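Istia Markets to End Single-Use Plastic Bags at All 33 Stores

GERKTHORPE - Istia Markets will stop handing out single-use plastic bags at checkout in all 33 of its stores, starting Thu 9 October. Shoppers will be able to choose a paper bag, buy a reusable one or bring their own.

The change follows a trial that began in May at the company's Gerkthorpe and Stolta stores. During the trial, 2,863 shoppers filled out a short survey at the register or online. Most said they already kept reusable bags at home or in the car but often forgot to carry them into the store.

"People told us they were ready for this, but they wanted a backup for the days they forget," said Eduardo Barros, director of store operations at Istia Markets. "Paper is the backup. We would still like to see people bring their own."

Paper bags will cost 25 cents each. The charge will appear as a separate line on the receipt. Customers who pay with food assistance benefits will not be charged for bags. Reusable bags will be sold near the entrance and at every register for $2, and a worn-out Istia reusable bag can be traded in for a new one at the customer service desk.

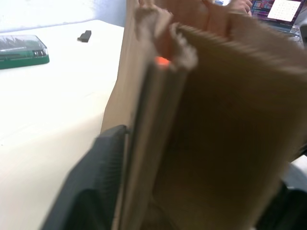
Plastic bags for loose produce, meat and fish will stay in place for now. The company is looking at other options for the produce department and expects to test them next year in Stolta.

Cashiers and baggers have been trained in packing the new bags. Heavy items such as cans and jars will be split between bags, and cold goods will be packed together. Shoppers who prefer to pack their own groceries can do so at any lane, including self-checkout.

Home delivery and curbside pickup orders will switch over on the same day. Pickup customers may ask for their order to be brought out in a crate and can move the items into their own bags at the car. There is no bag charge for orders packed this way.

The paper bags are supplied by Barbosa, a packaging firm that has worked with Istia Markets on its bakery and deli lines. They can go in curbside recycling in most towns the company serves, as long as they are clean and dry.

Collection bins for old plastic bags will remain at store entrances through the end of the year - customers are welcome to drop off bags from other stores as well.

Store hours are not affected. Questions about the change can be taken to the customer service desk at any Istia Markets store.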